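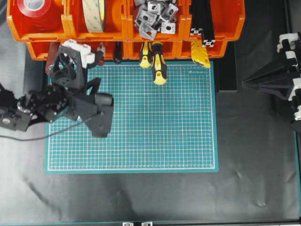
4. Choice of unit size and its correction over time

4.1 The first decision

The size of a storage unit is usually decided in one telephone call or one visit to the office. At the two Birorbridge facilities, the customer is asked what he or she wants to store, and the employee proposes a size from a printed table. This table was made by the operator, Litis, when the first building was opened, and it gives one unit size for each type of home. It was not changed during the period of our study.

We had access to 1,212 rental contracts. For each of them we know the size that was proposed, the size that was signed, and all later transfers to another unit. For almost 900 contracts we also have a short questionnaire which the tenant filled in at the end of the rental. The questionnaire asked how full the unit was in the first month, how full it was in the last month, and how often the tenant came to the unit.

Most tenants accepted the proposed size. Those who did not accept it moved in both directions, but the move to a larger unit was clearly more common. In the comments, these tenants wrote that they wanted "to be safe" or that they did not want to move the things twice. Price was mentioned less often than we expected at the moment of signing, and much more often at the end.

4.2 What the size table measures

The table used by Litis is based on floor area. This is understandable, as the price list is also based on floor area, and the customer can compare the two sheets easily. However, the volume that a tenant can use depends on the way the goods can be put one on another. A household with many closed boxes of the same size uses the height of the unit well. A household with chairs, bicycles and garden tools fills the floor early, and the space over it stays empty. 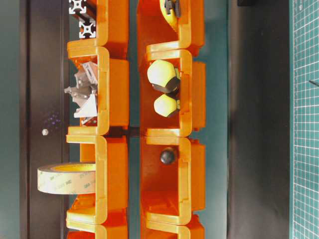
Figure 3. Stackable open-front storage bins in two columns of four.

Helmy, who visited the units with the permission of the tenants, noted for each visit whether the goods reached the height of the door. In the smaller units this was often the case. In the larger units it was rare, and the back part could be entered only by taking out what was in front. The tenants of large units therefore paid for air in two places — over the goods and in the narrow path which they left in order to reach them.

We also compared the two buildings. The newer one has wide corridors and a freight elevator with its own loading area, while the older one has outside doors only. We supposed that tenants in the older building would choose larger units, as they can drive directly to the door.

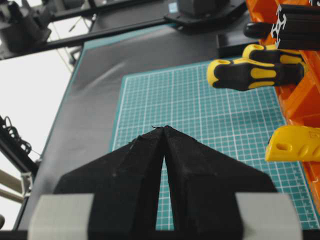
The difference that we found was small and disappeared when we looked only at tenants who had moved out of a house. It seems that the type of home is more important for the choice than the comfort of access. Access had an effect on the number of visits, and this is treated in Section 5.

4.3 Later transfers

A transfer to a smaller unit is free of charge in both facilities if the tenant asks for it before the monthly invoice. In spite of this, few tenants used it. In the interviews, which were made by Abou Zeid, seven tenants said that they had known for many months that their unit was too large. They gave similar explanations: the transfer takes a full day of work, a second person is needed, and the order of the goods is lost.

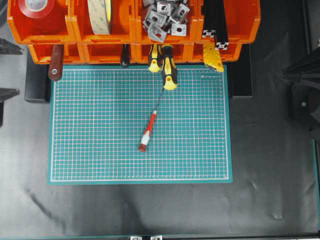
The last of these explanations deserves attention, as it is connected with the kind of goods and less with their quantity. Tenants who store for a small trade visit often and know the place of each object. For them the loss of order is a real cost. Small parts are a good case. When a roll of red tape, a wide roll of mounting tape and a heap of metal corner brackets each have their own open-front bin, as in a rack of orange bins with two rows, one look is enough to find them. If the same things are put in closed boxes for the move, the tenant must open the boxes again and rebuild the arrangement in the new unit. Household tenants do not have this problem to the same degree, but they named it almost as often.

The software in use at the front desk, Fasia, can show the employee how long a tenant has been in a unit, but it has no field for how full the unit is. A reminder about a possible transfer is therefore sent to all tenants or to none. During our study it was sent once, in March, to all tenants of both buildings. We found no clear change in the number of transfers in the following months.

4.4 Limits of the data

The fill level was reported by the tenants themselves, and we could check it only for the units which were visited. Tenants who left after a conflict about payment did not usually return the questionnaire. The results should be compared with other operators before they are used for a new size table. A first comparison with the Santoro facilities, where the table is based on volume, is in preparation.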